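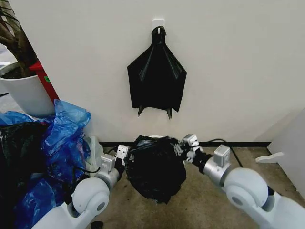
December, or how I spent 26 nights not moving

Six weeks till the lease is up and I have packed one box. One. Mostly cables.

Quick update then because people keep asking. Yes I'm leaving the Golestani building. No the new place isn't sorted. Looked at a studio off Nandatau Street, nice light, kitchen the size of a coat. They wanted 50 bucks just to apply. Paid it. Heard nothing.

Money stuff, skip if boring. Moving fund is at 3,751, which sounded like a lot untill I got the quote for the truck. So now it's me, my cousin's car and a lot of trips. Selling the couch. Selling the bike too maybe. Don't want to talk about the bike.

Weird thing is I've started liking this place again. The radiator knocks at 6 in the morning and I just lie there listening to it. Four years of complaining about that radiator. 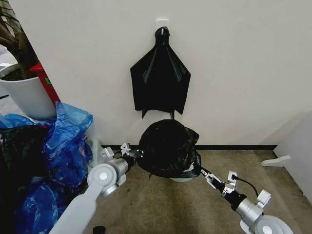

posted by Evander Matheson | filed under: home, moving, moaning

Anyway. Things I still have to do: call the power company, change my address at work, find out who takes old paint. Give back the ladder. Throw out more than I think I should, that's my mom's advice and she's moved eleven times so I'm teh last person to argue.

If anyone has boxes, book sized, text me. Will trade for soup.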